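Udora, bijoux en vrac : fiche du jeu de données

Version du dimanche 20 août 2023. Les fichiers de l'ancienne archive restent lisibles avec le même script, mais les annotations ont changé, donc si vous avez déjà téléchargé quelque chose, reprenez tout depuis le début (je sais, désolée).

Pourquoi des bijoux

Udora, c'est mon bras de table. Enfin, mes deux bras, mais le second n'a de moteur au poignet que depuis cet été et il boude encore. Je les monte moitié chez moi, moitié à l'atelier partagé de Tolleck, où Géza Illés me laisse un coin d'établi et une perceuse à colonne bien meilleure que la mienne. Le but est tout bête : prendre des objets fins, brillants, pas très coopératifs, et les passer d'une surface à une boîte ou l'inverse. J'avais commencé avec des boulons. Au bout d'une semaine le modèle attrapait tout ce qui était gris et cylindrique et rien d'autre, et j'ai vidé mes tiroirs !

Les démonstrations se font à la main, avec une pince dans chaque main et une caméra sur chaque pince. Pas besoin d'allumer les bras, ce qui m'arrange à l'heure où les voisins dorment.

Ce que contient l'archive

1623 extraits, un geste par extrait, de la fermeture des doigts à leur réouverture
les trajectoires des deux pinces, synchronisées avec la vidéo
l'ouverture des doigts, en millimètres
un fichier d'annotations par séance (il y a cinq séances)
une phrase en français par extrait, tapée par moi, avec les fautes de frappe qui vont avec

Au total, presque 280 minutes de vidéo utile. J'ai enlevé les trajets, les pauses et un long moment où je cherchais une boucle d'oreille sous le lit.

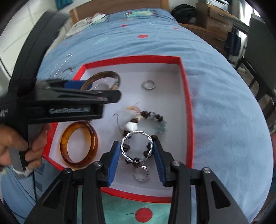

La prise des anneaux est le morceau qui m'a demandé le plus d'annotations. Un bracelet rigide n'a pas de « bon » côté, et le modèle veut savoir où poser les doigts. J'ai donc défini deux étiquettes, prise_flanc et prise_bord. Le bracelet argenté tressé, tenu debout avec un patin bleu contre chaque flanc, c'est prise_flanc dans sa forme la plus propre. Si un seul doigt passe à l'intérieur de l'anneau, je note prise_bord, même quand l'objet finit debout lui aussi. Chia-jung Liao a relu un paquet d'extraits sans voir mes étiquettes et nous n'étions pas d'accord sur les bagues fines, qui sont maintenant marquées « douteux » dans la colonne prévue pour ça. Filtrez-les si vous voulez du net, gardez-les si vous aimez souffrir.

Comment j'enregistre

Tout se passe sur mon lit, à Plunavthorpe. C'est la plus grande surface plane de l'appartement, et « plane » est généreux. Les plis de la housse sont voulus, au moins depuis la deuxième séance : avec le plateau rigide de l'atelier, Udora apprenait une hauteur de table par cœur et se plantait dès qu'on glissait un torchon dessous.

Une séance type, si vous voulez enregistrer la vôtre dans le même format :

1. Posez la boîte ouverte à portée des deux mains. Changez-la de place d'une série à l'autre, de biais aussi.

2. Lancez les deux caméras, puis fermez et rouvrez les deux pinces en même temps, trois fois. Le script align_pinces cherche ce claquement pour caler les horloges.

3. Étalez les bijoux sans les ranger. Les chaînes, laissez-les tomber comme elles veulent, je n'en démêle aucune avant la série.

4. Prenez un objet à la fois, marquez un temps d'arrêt une fois les doigts fermés, puis seulement déplacez. Sans cet arrêt, l'annotation du contact devient pénible.

5. Ne retirez ni les étiquettes ni les autocollants. Le gros bracelet ambré a gardé son petit autocollant translucide en bas de l'anneau, et l'identifiant d'objet (ambre_01) tient compte de ce genre de détail.
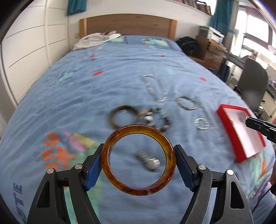
Ce qui coince

Les reflets, d'abord. Le métal poli renvoie la fenêtre en plein dans l'objectif et l'estimation de profondeur invente des trous. Anisa Pangaribuan m'a passé un filtre qui rebouche ça correctement pour les anneaux épais. Pour les chaînes, c'est pire avec que sans, donc il est désactivé par défaut.

Le flou ensuite. Quand la main va vite, l'autre pince devient une tache noire. J'ai laissé ces images, elles ressemblent à ce que verra le vrai bras.

Et puis je suis droitière, ça se voit dans les trajectoires. Ngân Hồ, gauchère, a promis de faire une séance en septembre.

Essais sur le bras

J'entraîne sur 800 extraits tirés au hasard, le reste sert à l'évaluation. Les bracelets rigides passent bien, les perles à peu près, les chaînes presque jamais (Udora les pince, les soulève et les repose au même endroit avec beaucoup d'assurance). Le découpage exact est dans decoupage_amrani.csv, du nom de la carte Amrani qui pilote les moteurs et qui m'a obligée à réécrire la moitié de l'export.

Utilisation

Libre pour apprendre, bricoler, enseigner. Si vous publiez quelque chose avec, citez « Udora, bijoux en vrac » et écrivez-moi, ça me fera plaisir ! Pour un usage commercial, demandez d'abord. Le dossier brut n'est pas en ligne, on m'entend chanter dessus.

Remerciements

Toàn Châu a écrit la première version de align_pinces et répond encore à mes messages à son sujet. Les erreurs d'annotation sont à moi : signalez-les avec le numéro d'extrait et l'image concernée, je corrige par lots.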